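4.2 Laying out the board and blocks

This site uses cookies to remember your language and region. Accept all | Manage settings

Place the striped wooden board on the perforated table before any blocks are brought out. The set has cubes, cylinders, stars and triangular prisms.
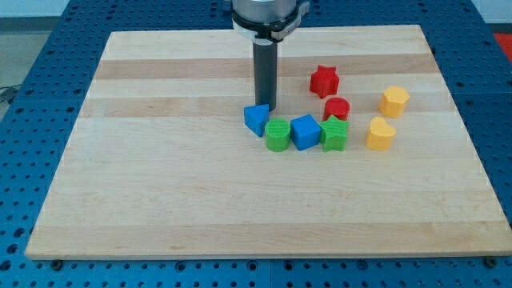
Minoru Fujimoto asks that the board be levelled first, as upright cylinders will creep on a slope too slight to notice by eye.

1. Wipe the table and the underside of the board.
2. Set the board down with its long edge parallel to the rows of holes. Leave 100 mm clear on every side.
3. Check the level in both directions. Correct at the corners only.
4. Stand the blocks on the board one at a time, in a loose arc. Colours may be mixed.
5. Keep the yellow blocks apart from the rest, with bare wood between.

NOTE – Stars may be stood upright or laid flat. Record which on the Virkasdale layout sheet.

CAUTION – Do not slide blocks across the grain. Printed edges leave marks that do not sand out easily.

CAUTION – Do not store the board at over 23 °C. If it has bowed, leave it flat overnight and repeat step 3.

For replacement blocks see section 7.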